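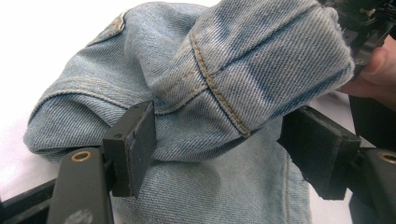
Pad swap and re-zero on the number 2 hand-held gripper today. Writing it down as a thread so the next person on the Neso bench doesn't have to dig through my notes.

Trigger for the job: jaw force drift. At the same command it read 16 N in February and 22 N this morning. Nobody had touched the config, so I went looking for friction.

Pads come off first. One small screw each, from the upper face. Keep left and right separate. They wear differently and I want to compare them later.

Wear on the old set was mostly at the corners. Flat of the face still fine. Corner wear matters on cloth: a rounded corner slides over a fold that a square one would catch.

Next, the bushings in the finger arms. Wipe with a dry lint-free cloth, then rock the arm by hand. Any click you can feel means the bushing gets replaced. Left was fine. Right had a faint click, so it got a new one.

Do not oil these. Oil picks up lint, lint packs in behind the ring, and you are back in a month with a stiff finger.

There was denim lint in the linkage. Indigo dust, very fine, gets everywhere. Soft brush and vacuum, no compressed air. Air just drives it further along the rail.

That was most of the force drift. With the linkage clean and the old pads refitted for a check, it read 17 N. Then new pads on.

Re-zero procedure, Yaman controller:
1. Jaws fully open, hold 5 seconds.
2. Close on nothing until the pad faces meet.
3. Store as zero.
4. Open, close, confirm it repeats within 2 counts.

First pass stored 578. Second gave 583, out of tolerance. Right pad wasn't seated square. Loosened the screw, pushed the pad home, tightened again. Three passes after that, all 578.

Check fabric is washed denim. Twill gives the pads a texture to bite on, and a cuff seam gives you a thickness step in one small area. If the jaws close evenly across a topstitched seam they will cope with a T-shirt.

Barış Keskin asked why we don't use the foam block for this. Foam compresses the same everywhere. It hides a tilted pad. Cloth shows it right away.

Service interval on the sheet was 800 cycles between cleanings. I've cut it to 500 for denim work and left it at 800 for everything else. Sheet in the Sorine folder is updated, dated March 22, 2023.

Still open: the right arm bushing came from the last bag. Two more on order. If the left one starts clicking before they arrive, park the unit and use number 3.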